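Povville Women open their spring season against Zeder at 2 p.m., and I've been fidgety about it all week. Zeder beat us twice last year and they've kept nearly everyone. We've got a new coach, a new shape and a very green back line, so who knows!

Jolien Jansen has named a squad of 16, and the big surprise is Sidra Afridi getting in ahead of Marijke Geerts as first-choice keeper. I like Marijke a lot (she saved us at Martens in December, more or less by herself), but Sidra is quicker off her line and Jolien wants the defense sitting higher this year.

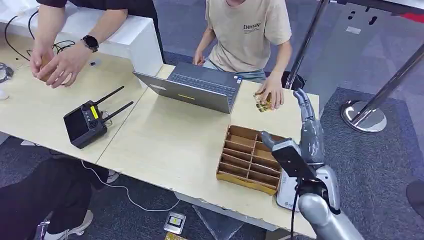
Up front it's Adwoa Opoku again, and thank goodness for that. She scored 8 before the break and set up plenty more – most of them from that left side where she cuts in and everybody in the stand starts yelling "shoot." If Zeder put two players on her, somebody else has to step up, and I'd love to see our midfield get into the box a bit more.

The Jidton game drew 2,490 people, our best crowd so far, and the line for coffee went all the way back to the gate. Come early if you want a seat on the shady side.

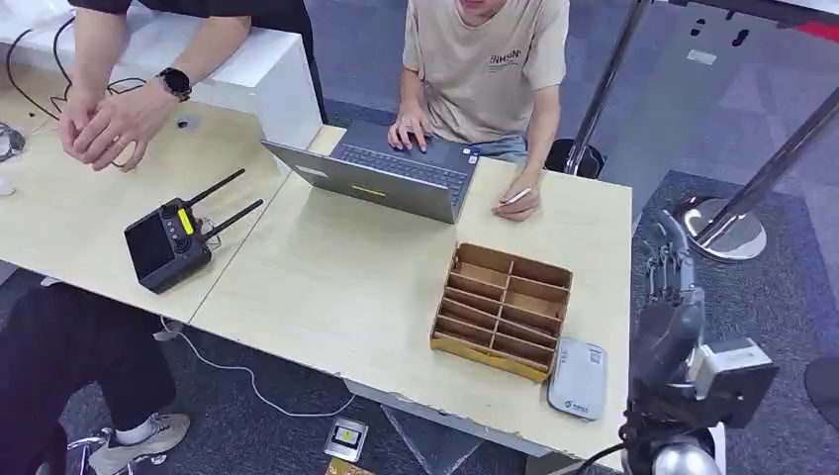 Jozef Meijer is running the supporters' bus for the Martens away game and still has room. Talk to him at halftime or catch him by the main gate after the whistle. He'd like the fare in cash, please, and he's leaving at 8 a.m. sharp – I missed it last time by two minutes and had to drive myself.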